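首页 评测 工具与设备 数据采集 论坛 关于
评测 > 机器人 > 数据采集套件

Skuvitz 抓取采集套件：连续使用三个月后的评测

结论先写：采集软件可用，标注环节偏弱，夹爪耐用性合格，线缆管理需要自己解决。如果实验室已有一台工业臂，目标是为抓取模型积累真实样本，这套东西可以买。如果打算从零开始搭，预算应另行计算，套件里不含机械臂。

评测对象包括三部分：两指夹爪及其转接法兰；采集主机和配套软件 Isard；固定机位相机及标定板。安装由 Stellan Eide 完成，我负责采集和后面的训练对接，复核由 Liv Lindholm 负责。

一、安装与标定

法兰孔位与我们的臂匹配，没有另外加工。夹爪控制器走独立供电，通信用一根网线，说明书给出的默认地址与我们内网冲突，改地址需要进串口，这一步文档里写错了一个波特率，耗掉一个上午。

手眼标定使用随附标定板，软件引导机械臂走一组位姿，自动采图求解。首次结果的重投影误差偏大，排查后确认是相机支架没有锁紧。重新锁紧并标定后，误差降到可接受范围，三个月内只复标过一次，原因是搬动桌子。

建议在标定后把相机支架的锁紧位置做标记。Isard 不会主动检查外参漂移，只在打开会话时读取上次的结果。漂移若发生在采集中途，受影响的样本要到训练阶段才会暴露。

二、采集流程

每次尝试记录以下内容：抓取前后各一张图像、目标位姿、夹爪开合宽度、电机电流曲线、成败标记。深度图可选，默认关闭。数据按会话存储，每个会话一个目录，索引是纯文本，便于用脚本处理。

抓取点的来源有三种：随机采样、模型推荐、人工指定。我们前期以随机为主，成功率低，但失败样本对分类头有用。模型推荐启用后，成功率上升，样本分布随之变窄，同一类物体反复在相近姿态被抓起。Isard 提供一个混合比例参数，可以在三种来源之间分配，参数修改后要重启会话才生效，界面上没有提示。

三个月共完成 3,000 次有效尝试。复核时剔除 129 条，主要是相机丢帧和成败标记有误，这些不计入前面的数字。

三、物体与料箱

套件不附带物体集，厂商网站上有一份推荐清单，偏向规则的盒子和罐子。我们没有照搬。训练目标是杂物分拣，样本里需要软的、透明的、形状不规则的东西，因此自行准备了一批日用品和玩具，每个会话更换组合。料箱用的是开口金属箱，与第二只箱子前后并排，用弹簧夹夹在一起，防止推挤时错位。

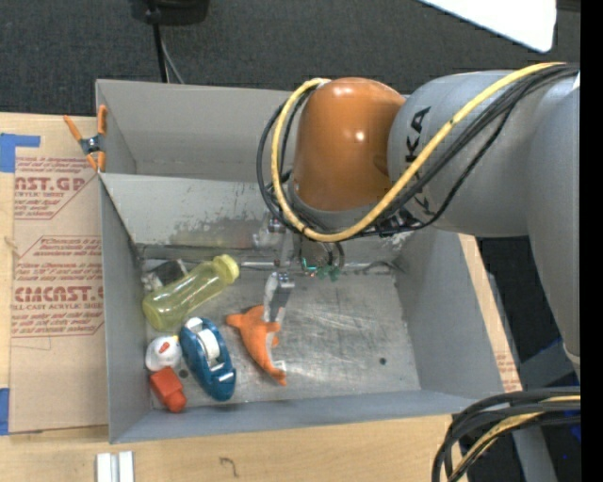
图1 采集工位，夹爪指尖位于橙色毛绒玩具处。箱内另有胶带座、半透明黄绿色瓶子等物。

料箱的选择对数据有直接影响。裸金属箱底有划痕，反光不均，随机采样阶段出现过在空白处生成抓取点的情况，算法把划痕边缘当成了物体轮廓。铺一层哑光垫可以缓解，但部署现场用的同样是金属箱，我们最后保留裸底，让模型自己学会忽略。这个取舍因项目而异。

分类别的表现如下。毛绒玩具容易抓起，两指合拢后形变大，开合宽度读数不能用来判断是否夹住，必须结合电流。胶带座一类的工具重心偏，夹在一端时提起会转动，图像判定有时记为成功，放置时却已偏离目标位置。半透明瓶子是深度图的弱项，点云缺失，只用彩色图反而稳定。小件玩具的问题在于贴近箱壁时指尖没有下探空间，失败多数由碰撞保护触发。

四、成败判定与标注

这是套件最弱的部分。自动判定依据两个信号：闭合后电流是否高于阈值，以及抓取后图像与抓取前的差分。阈值是全局的，不能按物体类别设置。对硬物合适的阈值，用在毛绒玩具上会漏判，调低之后空抓又会被误判为成功。

Aliki Zervas 写了一个外挂脚本，读取电流曲线的后半段重新分类，效果好于自带判定。脚本能接入，得益于 Isard 的导出格式足够简单。厂商方面，技术支持 Fergal Keogh 回复说按类别设阈值已在计划内，没有给出版本号。

人工复核界面每屏显示一条，快捷键可用，不能批量操作。长时间复核效率低。Liv 的做法是把前后图像拼成网格，在外部看图软件里挑出可疑项，再回到 Isard 修改。

五、线缆与夹爪

夹爪线束从腕部外侧走，随附的扎带和护套长度不足。腕关节大角度旋转时，线束会形成较大的环，有进入相机视野的风险，遮挡直接影响抓取前的图像。我们限制了腕关节的转角范围，代价是一部分抓取姿态不可用，样本中这些角度是空的。Traneck 有一种弹性回拉支架，另一个组在用，效果可以，需要单独购买。

指尖磨损正常。橡胶垫更换过一次，两颗螺钉，操作简单。更换后需要重新归零开合宽度，否则读数有固定偏差。备用垫的价格偏高。

六、与训练端的对接

导出支持图像加文本索引，也支持打包成单文件。单文件格式在会话较长时写入慢，中断后不可恢复，不推荐。我们用前一种，由 Randi Rønning 维护转换程序，写入内部的数据格式。时间戳以采集主机为准，与机械臂控制器之间没有同步机制，静态抓取问题不大，若要记录完整轨迹，需要自行对时。

切分训练集和验证集时，应以会话为单位。同一会话内物体组合不变，相邻两次尝试的图像高度相似，按条随机切分会让验证结果虚高。Isard 自带的切分工具默认就是按条随机，这个默认值应当改。

七、对比

此前用过 Bilgin 的同类产品。Bilgin 的标注界面更完整，支持批量修改，有按类别的阈值；缺点是导出格式封闭，必须通过其授权的接口读取，夹爪行程也较小，宽一些的瓶子夹不住。两者之间，若团队里有人写脚本，选 Skuvitz；若主要靠人工标注，选 Bilgin。

八、小结

优点：安装直接，导出格式开放，夹爪稳定，连续运行期间采集主机没有死机。
缺点：成败判定阈值单一，复核界面低效，外参漂移无检测，护套过短，文档有错。

评分：采集 8，标注 5，硬件 7，文档 4（满分 10）。

补充：七月的软件更新修正了串口波特率的说明，其余问题在本文写作时仍存在。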